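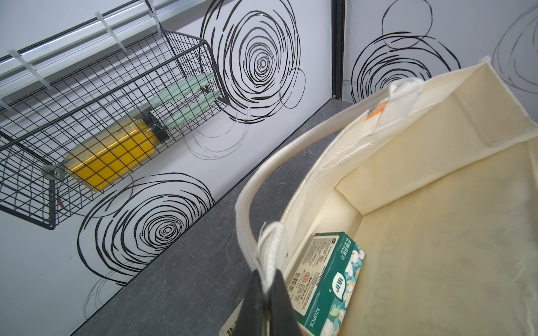

*Slide 1. Gripper on the handle loop of a canvas bin, tissue pack inside.*

Notes for the Derovham budget session, Sun 24 May

Start with the handle. Leave the slide up and let them look at it for a bit.

A loop of soft fabric is a mean thing to ask two flat jaws to hold. Everyone in this room has sat through a vendor demo with a rigid box on a clean table. Our goods go out in bags and bins, so that's what I want priced.

The Jerlow quote:

- 2 arms, grippers, wrist cameras, rail
- 30 weeks from order to sign-off (their number - I would plan for longer)
- spare jaws NOT included, ask again
- support for the first 6 months, then a rate they haven't given us in writing

Say plainly that I don't believe the payback figure. It assumes nearly 2000 picks a day, and no line at Horkthorpe has that kind of volume outside of January. Pause here, somebody from operations will want to argue. Let them.

Next slide. Talk about the second arm. 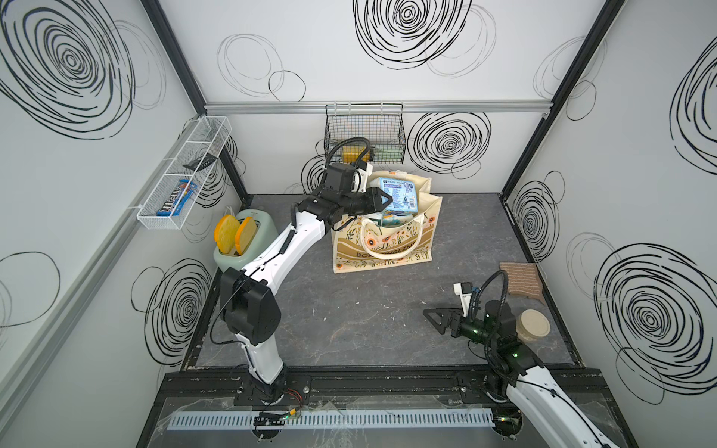 Who is paying for it, and what does it do while the first one is busy in the bag? Jerlow's sheet counts both arms as working all shift. I'd like to see a log before I put that in a spreadsheet. If one arm is waiting on the other for half the day, we are buying one and a half arms at the price of two.

Same question about packing mix. A carton standing upright is a fair test. Soft packs and bottles belong in the test too, in whatever order they come.

Majimbun came in cheaper, but their price leaves out the cell walls and the wiring. Don't let anyone compare the two totals until that's fixed.

What I'm asking for today: money for a paid trial, one site, our own bags. No purchase order. If they push for a date, say we'll look again in January.

Questions. Keep the Jerlow quote handy, page with the support terms.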